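Handling of crumpled and reflective containers with two arms: speaker notes
Zoriana Hladun, Sinmont Laboratory, project review, 5th February
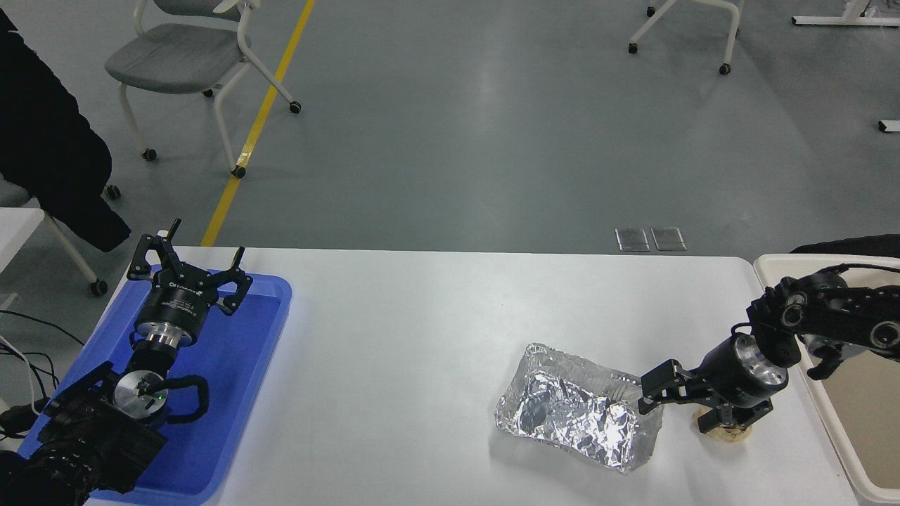 Slide 1. Right gripper at the foil container; left arm over the blue tray.

Slide 1 (leave up during the welcome)
Thank the chair and the Meinecke Fund. State the question plainly: can a policy trained on demonstrations choose a sound grasp on an object whose surface gives poor depth readings? Crinkled foil returns bright patches and dark creases, and both disturb the estimate of where the edge lies.

Slide 2. Method
The operator guides both arms through the task, and the joint positions and camera views are recorded together. We collected 200 demonstrations. The policy, which we call Hakano, predicts a short run of motions and then looks again before continuing. The comparison system, Imidis, plans a full grasp from a single depth reading. Both were given the same starting positions.
Pause for the diagram. Point out that the two systems share one gripper controller.

Slide 3. What was varied
Position of the container on the table, its rotation, and the state of the foil. Lighting was left as found in the room. Say clearly that foil was replaced whenever it tore, and that torn trials were kept in the count as failures.

Slide 4. Results
1,000 trials for each system. Hakano reduced failed grasps by 33 per cent against Imidis. Most of the gain came from approaches at the side of the container, where the second look allowed the fingers to be corrected before closing. On smooth cardboard boxes we found no difference worth reporting.
Do not read out the table. Refer members to the annex.

Slide 5. Limits
Only 2 operators gave demonstrations, and their habits are visible in the data. The policy still presses too hard on thin walls. Force sensing was not used in this phase.

Slide 6. Next phase
Force data to be added by July, subject to approval. Request comments on the choice of test objects. Questions.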